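Teleoperated towel folding: operator misses the grasp on about half the demos
Posted in Manipulation / Teaching by demonstration

Kohei Ogura
Two arms, leader-follower remote control, task is folding a small cloth. I want 171 clean demos and have 32. Most rejects come from the first grasp. 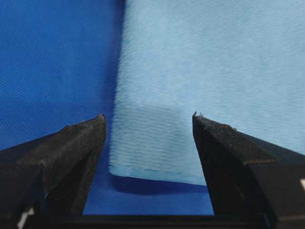

My operator works mainly from the wrist view. Light blue cloth on a royal blue cover gives a clear edge, so contrast isn't the problem. He still closes too high and gets one layer. Is this training or setup?

Wainwright
Setup, mostly. In order:

Lower the leader arm gain near the table.
Give him the side view too. Depth is hard to judge from the wrist alone.

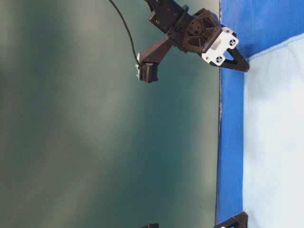

What to reject

Drop any demo with more than 3 regrasps. Keep slow ones. Pauses can be trimmed later, but a bad approach path

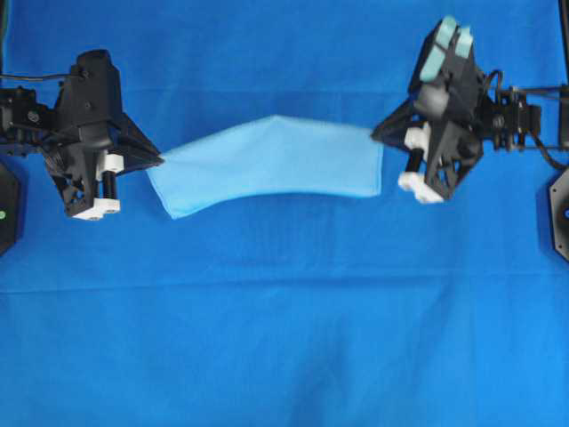
gets learned along with the good ones. Have him pull the cloth taut before each fold, at the same height every time.

Pinumton
just collect 800 and let the model sort it out

Ingvar Brøndum
I disagree with Pinumton. We did that in November and retrained from scratch.

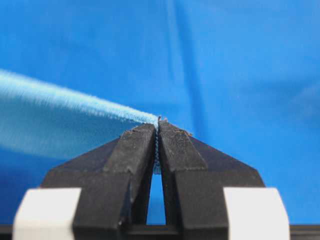

Grip depth matters more than demo count. With the end pinched right in the tips and a few fibers poking out over the top, I would log the grasp as shallow and check it against the pull that follows. Clean the fingertips between sets as well.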